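White storage bins on a desk: handle slot bins, rim strength, and where to lift

okonkwo_shelf
Posted Thursday

I am replacing the mixed boxes in my home office with one type of bin. Current candidate is a plain white plastic bin, rectangular, rounded corners, tapered walls, slot handle in the short wall. Brand is Nirna. It will live on a desk with a light wood top and get moved to a shelf and back several times a day.

Two questions. Does the rim hold up if the bin is lifted by the long walls? And does the taper cost enough volume to matter?

tapermeasure
Replied 9:40 am

Volume loss depends on the wall angle. Measure the inside length at the rim and again at the floor. On mine the difference is 3 cm. I store folded paper and cable bags, and for those it makes no difference. For hanging files or anything with square corners, buy a straight-wall bin.

As for the rim, I would not lift by the long walls if the load is heavy. They bow outward. Use the slots.

Wellberg_user
Replied 10:15 am

Disagree on the long walls. I have 13 of these in service and lift them by whatever side is facing me. The part that fails is the slot. Stress collects at the ends of the opening. I have thrown out two bins with cracks starting there and none with a damaged rim.

tapermeasure
Replied 10:32 am

What load? I keep mine under 7 kg and have no cracks at the slots after several years. Two bins out of 13 could be a bad batch.

Wellberg_user
Replied 11:05 am

Mostly printer paper, so heavier than that. Fair point on the load. I still think a thin wall with a hole in it is the weaker place to pull on.

gridfloor
Replied 1:20 pm

Both of you are treating this as a strength problem. For a bin that moves several times a day it is a grip problem. The wall is thin, so a pinch grip puts all the load on a narrow edge. With an empty bin this is fine. With a full one your fingers give up long before the plastic does.

What I do is keep one hand on each side and the bin in the middle of the table, clear of the edges, before loading anything into it.

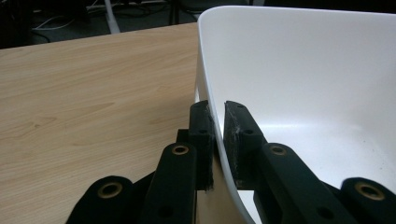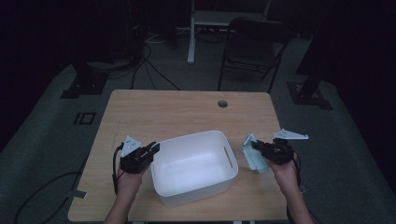
Load the heavy items flat on the floor of the bin first, then fill toward the rim. If the heavy items go in last, the walls spread and the bin is harder to stack. Leave the top two fingers of height empty if you plan to put another bin on it.

One more thing for okonkwo_shelf: smooth plastic slides on a finished wood top. Four small felt dots on the underside will protect the finish, but they make the sliding worse. Clear rubber dots are better for a desk.

okonkwo_shelf
Replied 2:48 pm

Thanks. My load is notebooks and chargers, 287 g for the heaviest notebook, so I should be well under the weight you are all discussing. Ordering the Nirna bins. I will skip the felt.

Does anyone label the short wall? The slot takes up the space where I would put the label.

tapermeasure
Replied 3:10 pm

Label below the slot, left-aligned. Wipe the plastic with alcohol first or the label will lift at the corners.

Wellberg_user
Replied 3:26 pm

Label the long wall and store the bins sideways. You lose shelf width but you can read everything.

gridfloor
Replied 4:02 pm

Depends on shelf depth. On a Tunov shelf the bins overhang if the short wall faces out, so sideways is the only option there. Measure before you print anything.

Last updated: January

Related threads
Tunov shelf depth, actual vs. listed
Removing label residue from white plastic
Rubber dots vs. felt pads on wood desktops
Stacking tapered bins without lids
Covers for unused desk grommet holes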